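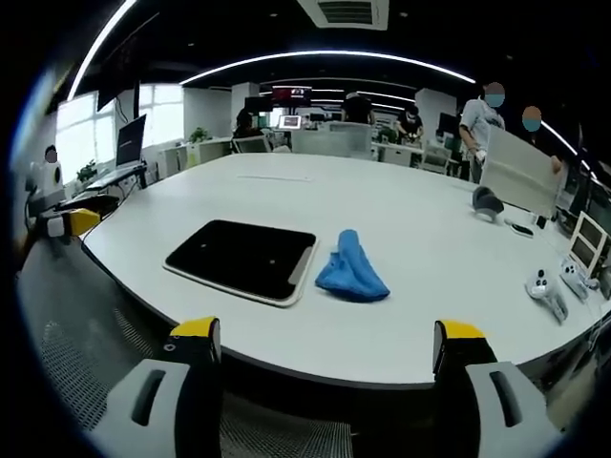

I stop believing the list by spring, one respondent wrote in the open box at the end of the questionnaire, because the same goals come back every month with a new picture on top and the blogger never says what happened to the old ones. We begin this section with her remark as it sets out, more clearly than our own coding scheme did, the question that the interviews kept returning to: what does a reader of a monthly goals post expect to be told the following month?

4.2 Carrying goals over

By a carried-over goal we mean one that appears in a monthly post and had already appeared, in the same or nearly the same words, in the post before it. Bloggers have their own terms for these. In the Kostby group they were often called leftovers, and in the Dostberg group the more usual word was "ongoing", which was also the tag that several of them used on the blog itself. The two words don't mean quite the same thing. A leftover is something the writer meant to finish. An ongoing goal may have no end at all, such as posting on set days or replying to comments within the week, and readers seem to accept its return more easily.

The sample for this part of the study was 14 blogs, all kept by one person and all mixing personal posts with home, books, games or crafts. Six were hosted on Fuvix and the rest on a range of smaller services. We followed each blog for 11 months, starting in February so as to miss the January posts, which are longer and more hopeful than the others and would have needed separate treatment. Every goals post was saved with its comments a fortnight after it went up. Comments added later were left out, though there were few of them.

Carried-over goals were found in every blog. They were most common where the goal was about the blog as a whole ("make the archive easier to use") and least common where it named a single piece of work ("write the second half of the kitchen post"). Writing goals were dropped or finished quickly. Design goals stayed for months. A new header, a tidier sidebar or a better contact page might be listed from spring to autumn without any sign of change on the site, and in interviews the bloggers said that these tasks felt larger than they were and needed a free afternoon that did not come. One said that she kept the header on the list mainly so that readers who disliked the present one would know she disliked it too.

We had expected that bloggers would explain a carried-over goal in proportion to how long it had been carried. This was not the case. Explanations were given most fully the first time a goal came back, usually in a sentence or two about work, illness or a busy month. By the third appearance the explanation had mostly gone, and the goal was simply copied across. Readers' comments followed the same path. The first return drew kind words and advice. Later returns drew nothing, and the comments turned to other parts of the post.

In nine of the blogs we also found what we came to call quiet endings, where a goal that had been carried over for some time was missing from the next list and was never mentioned again. When we asked about these, the bloggers did not always remember having removed them. Two different reasons were given by those who did. The first was that the goal no longer mattered, and it seemed odd to draw attention to it. The second was embarrassment. A blogger in Dostberg had spent much of the year promising a shared reading project with another site; when the other site closed, she took the line out and hoped that regular readers would not ask. They didn't, as far as we can tell from the saved comments, but in the questionnaire several readers of that blog named the reading project as something they were still waiting for.

Silence in the comments should therefore be read with care. Earlier work on personal blogs, including our own pilot, treated a lack of comments on a topic as a lack of interest in it. The questionnaire answers suggest that many readers notice quiet endings and choose not to raise them, out of politeness or for fear of sounding as if they were checking up. Readers who kept blogs themselves were the most careful on this point. They said that they knew how such a question would feel if it were put to them.

4.3 Setting and routine

The goals posts were not written in the same way as the other posts on the same blogs. Most of the bloggers wrote ordinary posts in several sittings and kept drafts. The monthly post was more often written in one go, late in the evening on the last day of the month or early the next morning, with the previous month's post open beside it. This working habit goes some way to explain the copying described above. The old list was used as a template, and a line that was not crossed out on purpose would pass into the new one.

Bloggers who wrote away from home differed a little. In Kostby some of the group met once a month at the Humphreys building, where there were shared tables and a kettle, and wrote their posts in the same room. Their lists were shorter. They carried goals over less often, and when they did so they were more likely to reword them. Members of the group put this down to reading the list aloud to each other before posting it, a practice which had started as a joke and had been kept up. We did not see the same effect in Dostberg, where the bloggers knew each other only through comments and a private chat.

Figure 3. A blue cloth held against a dark panel on a curved white table in an open-plan office.

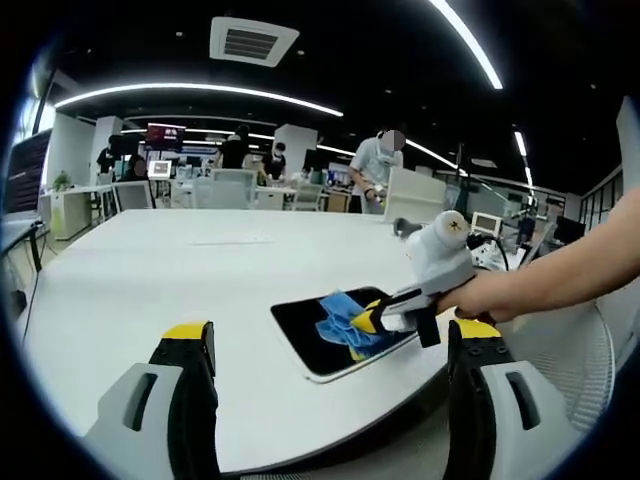

It would be easy to make too much of the difference between the two groups. The Kostby bloggers had been writing for longer, and some had already been through a spell of very long lists and given them up. They also had fewer readers, so that a missed goal was seen by people they knew. Whether it was the reading aloud or the smaller audience that kept the lists short cannot be settled from our material. What we can say is that bloggers who had to speak the goal to someone before publishing it used plainer wording. "Work on the look of the blog" became "choose a font", and the second could be reported on the next month with a yes or a no.

The platform made a smaller difference than we had thought it would. Fuvix offered a checklist block which could be ticked after the post had been published, and we supposed that this would lead to more reporting. Those who used it ticked items in the first week and then forgot about it. A half-ticked list stayed on the page in that state, and when the next post was written the blogger tended to work from memory and not from the ticks. On one blog the block and the following month's post disagreed about which goals had been met, and a reader pointed this out. The blogger corrected the post, left the block as it was, and stopped using it from then on.

4.4 What readers asked for

The questionnaire asked readers what they would change about the monthly posts they read. Few wanted fewer goals, and very few wanted more success. The most common request was for a short account of the previous list before the new one was given, even if the account was only a line for each goal. The next was for goals to be linked to the posts that came out of them, so that a reader arriving in summer could follow a thread back. Requests for charts, scores or trackers were rare and came mostly from readers who used such things themselves.

Bloggers who were shown these answers were surprised by the first and less so by the second. Most had assumed that an account of the old list would be dull to read, and a few had cut it from their posts for that reason. After the interviews, some of them put it back. We had stopped collecting posts by then and cannot say how long it stayed.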